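Sleeping Better in a Small Room

30 Aug 2026

We moved into the upstairs half of a house in Stokdale three years ago, and for most of that time I slept badly. I blamed the street, then my pillow, then cheese (I still have my doubts about cheese). It took me far too long to look at the bedroom itself, which is tiny and had turned into the place where everything without a home ended up. Laundry, mail, a box of cables, a guitar I don't play.

So in August I gave myself 17 days and a budget of $410 to put it right. Most of the money went on a mattress from Rumach, and I would spend it again tomorrow. The old one had a dip in it you could have served soup from! I also bought a heavy curtain from Piltance, on sale for $80, and hung it a good bit wider than the window so the streetlight can't sneak in at the sides. My mother always did that and I never understood why until now.

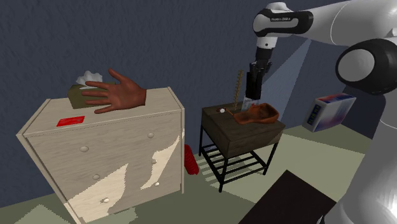
Color was the part I fretted over the most. Everything you read says to paint a small room white, and I had white for years, and at night it just glowed at me like the inside of a refrigerator. I kept drifting back to deep blue. Dark blue walls over a pale gray-green floor make a lovely pairing to my eye, and a little dark wooden side table sits very nicely against all that. I did one wall first, lived with it for a few evenings, and then did the other 3 in a single weekend with the radio on.

The lamp is a Bråten, secondhand, with a bulb so dim that my husband says it's like reading by a toaster. I love it. By ten o'clock I'm yawning, and the phone charges in the kitchen now — that was the hardest change of the lot, and I did cheat twice last week. The guitar is still in there, behind the door.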